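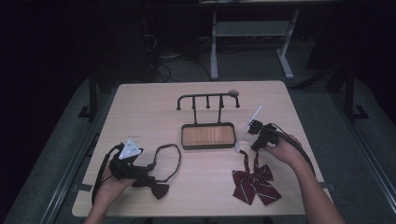
Spring Clothing Swap at Zamora Hall

Home | News | Events | Contact

April 18, 2024
By Danica Đorđević

Our clothing swap comes back this month. Please bring up to five clean pieces, also bow ties and scarves. In March we had many coats but very few things for a wedding or a job interview. Doors open at 2 and tea is free.

Comments

Noemi Yazzie: Are children's shoes accepted?

Danica Đorđević: Yes, from size 24.

Vaughn Quintanilla: I have two jackets to bring.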